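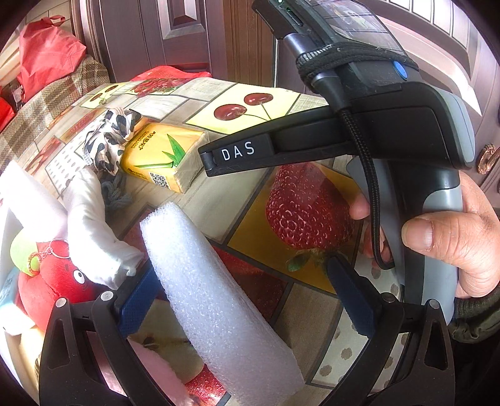 Seit ich in Deutschland lebe, werde ich oft gefragt, welchen Schnaps man bei uns zu Hause trinkt. Die Leute erwarten Sliwowitz, und meistens stimmt es auch. Aber mein Onkel Dalibor Jurčo brennt seit vielen Jahren aus Quitten, und dieser Brand ist für mich der bessere.

Im letzten Herbst hatte er rund 300 Kilo Früchte. Daraus sind am Ende nur 30 Liter geworden. Quitten geben wenig Saft, und man muss sie gut abreiben, bevor man sie in die Maische tut, sonst schmeckt der Brand bitter. Das habe ich als Kind gehasst – die ganzen Hände waren voll Flaum.

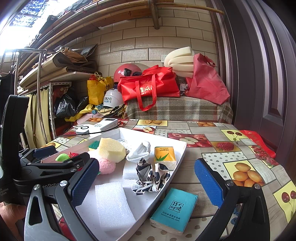 Im Juli habe ich eine Flasche nach Koltport mitgenommen, wo ein kleiner Laden Verkostungen macht. Der Besitzer stellte sie neben einen Quittenbrand von Brunton, der dort 83 Euro kostet. Der gekaufte war feiner in der Nase, das muss ich zugeben. Beim Onkel kommt zuerst der Alkohol und erst danach die Frucht, aber sie bleibt sehr lange.

Ich trinke ihn jetzt nicht mehr aus dem Kühlschrank. Eine halbe Flasche ist noch da, und im Oktober fahre ich wieder hin.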